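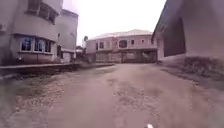 Dirt road driving set: keep the runs where the robot stops at a dead end?

Posted in Outdoor and Field Robots by batlow_rover

We are collecting driving examples for a small ground robot that has to find its way along unpaved streets. A person drives it with a handheld controller and we record the front view, the wheel speeds and the stick positions. The model is supposed to learn to steer from the view plus a short text goal, such as "go to the gate" or "follow the road and keep left of the ruts."

So far we have 235 runs. Of those, 41 are on streets that end at a wall or a gate. The driver goes straight up the road, slows down and stops a few yards short. Then there is a long stretch where nothing moves, up to 70 seconds in the worst one, while the driver walks over to turn the robot around by hand.

My questions are these. Should I cut the standing part completely, or leave some in so the model learns what stopping is? And is it a problem that a bit of the robot's own body shows at the bottom of the view? It is a white tip, a little right of center, and it is there in every run. I could crop it out, but then I lose the closest part of the ground, and that is where the ruts and loose gravel matter.

Street type is mostly pale packed earth with weeds along both sides and houses close to the road. Recording was done in September, late morning, usually overcast.

3 replies

Zanaditz

Keep a little of the standing part. I would leave two seconds after the wheels reach zero and cut the rest. If you cut right at zero, the model sees almost no frames where the correct output is "stay put," and it will creep forward at the gate. If you leave all of it, a big share of those runs is a still view with zero on both sticks, and it learns to sit there at the start too. We had that happen with an indoor set and had to retrain.

Mark the stop in the text as well. "Go to the gate and stop" is a different goal from "follow the road," and right now it sounds like your dead ends are filed under both.

On the body part, leave it. It stays in the same place relative to the camera, so the model can learn to ignore it. The thing to watch is the mount. If you move the camera between sessions, the tip moves in the view, and then you have two setups mixed together without a label. Write the mount position in the run log. Also check that the robot you deploy on has the same part showing. If it doesn't, mask that patch in training and again when you run it.

The bend and blur toward the edges of a wide lens is a bigger deal than the tip. Don't straighten half the runs and leave the other half as they are. Pick one.

brellow_bench

just crop it. less pixels, trains faster. we crop the bottom of everything and never had an issue

Urbańczyk

I disagree with cropping here. That works on smooth floors. On dirt the near ground tells you whether the wheel is about to drop into a rut, and you can't get that back from the middle of the view.

Two other points. First, 41 dead ends where the driver always goes straight up the middle and stops is a narrow set. Add runs that start off to one side, by the weeds or at an angle to the road, and have the driver bring it back to the worn strip. Otherwise the first time it drifts it has no example of what to do. I would aim for 100 of those before adding more plain straight runs. They can be short, ten seconds is fine.

Second, split by street when you set aside test runs, and keep every run from one street on the same side of the split. If the same house and the same gate are in both training and test, your score will look good and tell you very little.

For light, go out at a different time of day when there is sun. Flat gray sky gives you almost no hard shadows, and a shadow from a roof edge lying across pale dirt can look a lot like a curb or a hole to a model that has never had one.

Comment by batlow_rover

Thanks. Going with the two second tail and no crop. I checked the logs and the mount was shifted once, after the first batch, so I will tag those runs separately. The off-center starts we can do on the same streets. Does it matter if the driver overshoots a bit while correcting?

Comment by Urbańczyk

Small overshoot is fine. Drop the run if it ends up on the verge.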